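Omow is a laundry-handling robot arm built in a shared workshop at Sombatkul by Yaowalak Tanasarn and Theresia Ortner. It is intended to move garments between a household front-loading washing machine and a basket on the floor. The design was developed from an earlier bench arm, Brimico, and keeps that arm's shoulder casting and motor drivers.

Design

The arm has a two-finger parallel gripper with a small camera mounted at the wrist. The fingers were lengthened twice during the build. The final version has a recessed channel along the inner face to reduce weight. Maximum reach from the shoulder axis is 519 mm. Control software was written by Charoen Wiriya and runs on a single desktop computer.
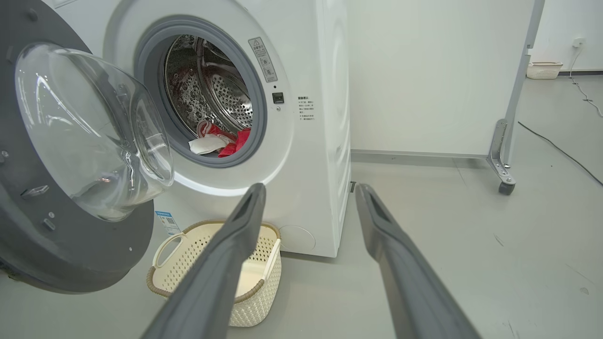 Reach was the main constraint on the layout of the work area. The base had to stand far enough back for the wrist to turn, yet close enough for the fingertips to pass the lip of the drum. Early versions approached along the center line of the opening and struck the lower edge of the gasket. The approach path was later raised by 9 mm. Cloth resting over the gasket, as the white piece does at the bottom of the opening, is treated by the software as a separate case and is gripped before anything deeper in the drum. The basket is placed directly in front of the machine so that the unloading path remains short.

Perception

Garments are separated by color and then by estimated height above the drum surface. Perforated steel proved difficult for the first segmentation model, which read rows of holes as patterned fabric. Yaowalak Nilsuwan retrained the model in February on wrist-camera images. Door state is determined independently, before any arm motion is planned.
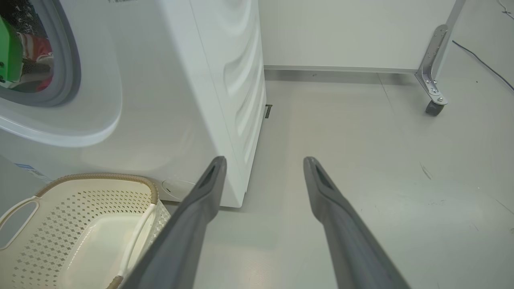

Wrist-camera view toward the washing machine, with laundry visible through the porthole.

Operation

A cycle begins with the gripper open and held low in front of the machine. The controller locates the basket rim, then the drum opening, and selects a grasp point. After 3 failed grasps at the same point, it chooses another. Motion stops if the door is found in any position other than fully open.

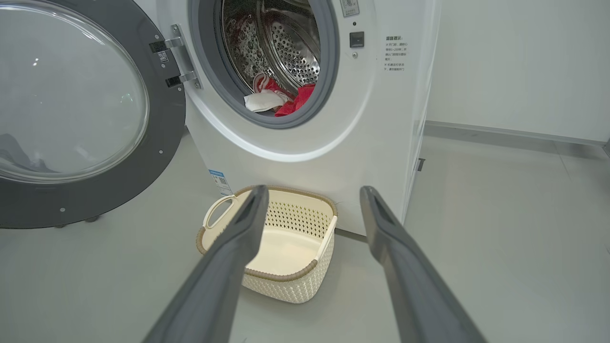 Limitations

The gripper cannot reliably separate tangled garments, and small items such as socks are often lifted in pairs. The payload limit is 8 N at full extension, which excludes soaked towels. Thaís Bragança designed a softer fingertip to improve grip on thin fabric, but it wore quickly against the drum perforations and was not adopted.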